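Subject: Re: [tariff-notes] Grinton-Mussa annex, origin rule for small appliances
Date: 12 May 2026

> The draft annex puts kitchen appliances under a value rule only.
> Does anyone have the text on assembly done in a third country,
> and does it apply to goods shipped through Koncombe?

The assembly text is in paragraph 56 of the draft, not in the annex. Goods assembled in a third country keep their origin if the last change in tariff heading took place in Grinton or Mussa. Packing and testing do not count as a change.

Koncombe is covered by the transit clause. The goods have to stay under customs control and the importer has to show a through bill of lading. A warehouse receipt alone was accepted under the old Dallument schedule. The draft drops that.

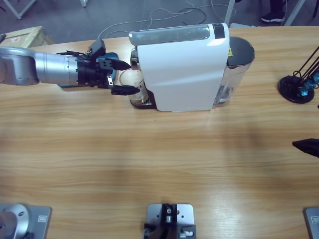 White single-serve coffee machine, with a drinking glass.

On the value rule, the two sides still use different bases. Grinton counts from the ex-works price and Mussa from the customs value, so the same shipment can pass on one side and fail on the other. The July round is supposed to settle this. Of the 723 tariff lines in the annex, more than 700 have an agreed rate, but the rates do not take effect until the base is fixed.

One correction to my last post: the reference to the 1945 customs convention is still in the preamble. I had said it was removed. It has no effect on origin either way.

If you have the Mussa version of paragraph 56, please send it to the list. My copy is missing the footnotes.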